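Leave the tray on the table

My aunt Maritza Castaño had a rule about trays. You carry with them, you unload, the tray goes back behind the bread box. A tray left sitting on a dining table meant you were either sick or in a cafeteria. I believed this till I was almost forty. I now think she was wrong, and I've had 402 emails since I said so in passing last month, so fine. The long version.

A plate by itself on a big table looks lost. Also it wanders. Somebody reaches for the salt, plate gets nudged, fork goes off the edge. Put a tray under it and the meal has a border. Crumbs stay in. The spoon has somewhere to go. When you're finished it's one trip to the sink, not 4.

Noreen Mengal wrote that this is hotel behavior and makes a home feel rented. I get it. But hotels figured out something about one person eating one small thing in the afternoon, and most of us do exactly that more often then we sit down six at a time with the good forks. Who is the big bare table for? Thanksgiving. The rest of the year it's a slice of something and a cup of coffee and the mail.

And stone. Stone tables are where I really dig in. People spend the money – a neighbor of mine, Efraín Cuervo, paid $2,247 for his, secondhand – and then set plates straight down on it and wince every time. Scrape. You can hear it from the hall. He bought a tray for $115, which is too much for a tray, and I told him so. The Kuzmenko one at the outlet is fine. Any tray with a lip is fine.

Color matters less than people think. Pale on gray looks clean, gray on gray looks quiet. Small plate, plenty of room around it, chairs dark enough to hide what gets spilled on them.

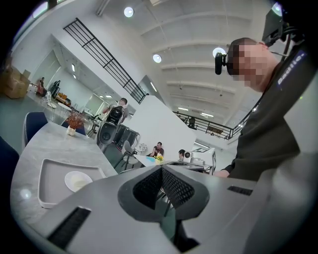
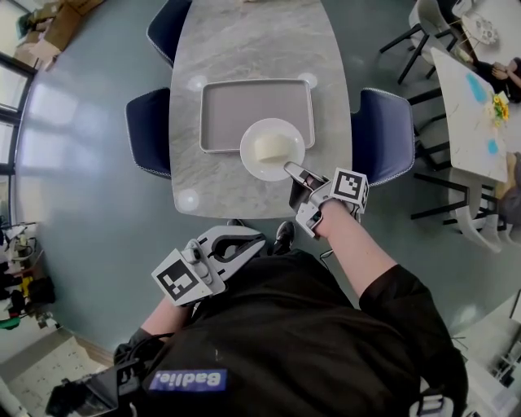

Gray marble, navy chairs, one white plate on its tray.

Now the flowers question, because Gilberto Ríos asked it twice. Keep the vase off the tray. I've seen the catalogs do it, the little bud vase crammed in next to the toast, and it falls over on the walk back to the kitchen. Every time. Vase lives on the table, tray comes and goes. Short vase too, so you can see who you're talking to. Dried stuff is fine, I've stopped feeling bad about dried stuff.

What I won't defend is the permanent tray. The one in the middle with the candles and the remote and a bowl of keys. That's a shelf lying down. If it hasn't moved since December it doesn't count, and you should pick it up and look whats under it.

My aunt still puts hers behind the bread box. We eat at her place most weeks and I unload like I was taught, and the plates scrape, and I keep my mouth shut until the coffee.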